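Solidarity payment and training compensation when a player moves on a free — which applies?
Category: Club administration, registrations and transfers
Posted by: Hostby Juniors Office

Our club would be grateful for guidance on a matter which has arisen for the first time. A midfielder who was registered with us from the age of 13 until he was 17 left to join Pemia, a professional club in the same country, and was given his first professional contract there. He has now reached the end of that contract and, at the age of 21, is to join Kubo, a club belonging to a different national association. No transfer fee is to be paid, as he is out of contract.

The committee has been told two different things. One member believes that we are entitled to a share under the solidarity mechanism, as we had the player for four full seasons. Another believes that training compensation is due, and that it should be paid by the new club. A third party has suggested that both may be claimed together.

We should like to know the following. Firstly, whether either payment is due to a club in our position, given that we are not the club he is leaving. Secondly, whether the answer would change if he were sold again in the next year or two for a fee. Thirdly, what papers we ought to be gathering now. Our registration cards for the earlier seasons are held on paper, and one season is incomplete. The club has never received a payment of this kind and has no agent or legal adviser. The move is expected to be completed before the end of September.

For completeness, when he joined Pemia we received a one-off sum of 670 and a set of training bibs. The letter which came with it does not say what the money was for.

Movden Registrations Desk
Regular contributor

The two payments are separate and should be considered separately.

Training compensation is, in general terms, triggered by two events: the signing of a first professional contract, and each later move between associations up to the end of the season in which the player turns 23. On the first event, all clubs which trained the player from the season of his 12th birthday may have a claim. On a later move, it is normally only the club he is leaving which may claim, and only for the time he was with that club. On the facts given, your entitlement, if there was one, arose when he signed for Pemia. As both clubs belong to the same association, that move was governed by your national rules and not by the international ones. The present move to Kubo would therefore be a matter for Pemia.

The solidarity mechanism works in another way. It is a share of a transfer fee, set aside for every club which had the player between the seasons of his 12th and 23rd birthdays. Where there is no fee, there is nothing to share. A free transfer at the end of a contract does not give rise to a solidarity payment, however long the player was with you.

It follows that the answer to your second point is yes. Should Kubo later sell him for a fee while he is still under contract, your four seasons would count. The whole contribution is five per cent of the fee. The early seasons, up to the one in which he turned 15, carry a quarter of one per cent each, and the later ones carry half of one per cent each. You should work out which of your seasons fall on each side of that line before you put a figure to your committee. It is common for clubs to use the player's age on the day he joined, and this gives the wrong result. The season of the relevant birthday is what is used.

As to the sum of 670, you are advised to find the letter and any reply that was sent. If your club signed a paper accepting the money in full settlement of training costs, this may close the domestic claim. It should not be assumed that it closes any right to a future solidarity share. Time limits also apply, and under many national rules a claim lapses after a set period. Your association's registrations department will be able to state the period in force when he signed.

Touchline_Papers

Agree with the reply above. I would only add that a loan can count as well, if a loan fee is paid. Our club missed one for that reason and found out far too late to do anything.

Also ask the association for the player passport. It costs nothing here, though that may differ where you are.

Lower Field Secretary
Member

The previous replies deal with the rules. The following concerns the records, as this is where most small clubs lose their claim.

The player passport is the document which matters. It lists each club with which the player was registered and the dates of each registration. If your four seasons appear on it correctly, your paper cards become supporting evidence and the incomplete season is less of a worry. If they do not appear, the burden will be on you to have the entry put right, and it is far easier to do this now than after a fee has been paid.

We would suggest that the club writes to its association before the move is completed and asks for a copy of the entry as it stands. The letter should give the player's full name, date of birth and registration number, and the first and last day of each season in which he was registered. Please do not write "from 13 to 17", as this will be sent back.

For the incomplete season, acceptable support has in our experience included team sheets stamped by the league, a tournament entry list, and insurance schedules which name the player. Photographs and newspaper cuttings were not accepted. Match programmes were accepted once and refused once.

All paper cards should be scanned and a second copy kept away from the ground. We hold more than 2,000 cards going back some years, and the work was done over one winter at 20 cards an evening to begin with, and faster after that. The box of unsorted cards, of which there were 400, was left until last, which proved to be a mistake as it held most of the youth players.

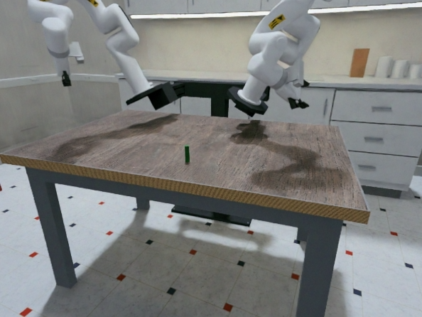

Two robot arms above a wooden table.

A note on naming the files. Surname, then year of birth, then season, is sufficient. Where two players share a surname and a year of birth, add the registration number. Do not file by team, as youth teams change their names and age bands from one season to the next.

Finally, a club which believes it may be owed money in future should make sure that its own contact and bank details are up to date with the association. Payments have been held for long periods on account of an old address.

Hostby Juniors Office

The club thanks all who have replied. The letter from Pemia has been found and describes the sum as "a gesture of goodwill". There is no mention of settlement and nothing appears to have been signed by us. We have written to the association to request the passport entry and to ask which time limit applied when he signed. We shall post again when a reply has been received.

Movden Registrations Desk
Regular contributor

That wording is helpful to you. Please keep the original and send copies only.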